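Recording plate-rack demonstrations for the Vinitis trainer

Posted by Olga Moya in Guides

This guide covers recording a set of demonstrations for one task: plates standing in a dish rack. It assumes the arm is calibrated and the Vinitis recorder is installed. A full set is 60 episodes at 30 frames per second.

Step 1. Set the start pose

Bring the gripper in low over the table with the fingertips together and stop short of the rack. The rack and the plates should both show in the wrist view. Save the pose as "home" and start every episode from it.
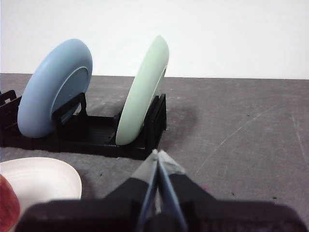
Step 2. Check the fixed view

Open the second camera and look at the whole rack, end to end. Every plate rim should be clear of the top of the picture. Leave some table showing in front for other objects. We use an apple and keep it forward of the rack, toward the left end. Lock the exposure before you record anything. Auto exposure drifts between episodes and the white wall makes it worse.

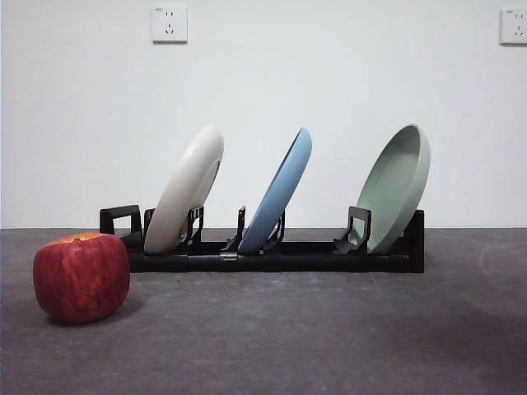

RECORDING

Start the recorder, wait for both streams to report, then move. Keep each episode under 28 seconds. Use one speed throughout and don't pause over the rack to think. If you miss a plate, back off and try again in the same episode, then tag it "retry" when you save.

Change the plate order every ten episodes. Move the rack a little each time too, and turn it slightly. Write the changes in the notes field.

Step 3. Review the wrist video

Play the wrist stream at half speed. Some blur during fast moves is fine as long as the fingertips stay sharp and you can still tell one plate from the next. Tag blurred episodes "motion" and keep them in the set.
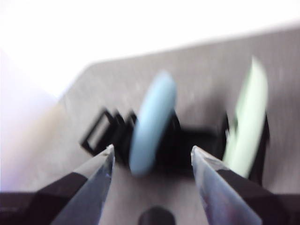
Ignacio Villalobos: I'd be stricter on blur. Our first set at Irken had 262 episodes and we kept everything. Training went better after we dropped the ones where the rack smeared for more than a second. Slowing down the approach also helped.

Olga Moya: Fair point. With the tag you can train both ways and compare. I'll add the filter command to the export page on Wednesday.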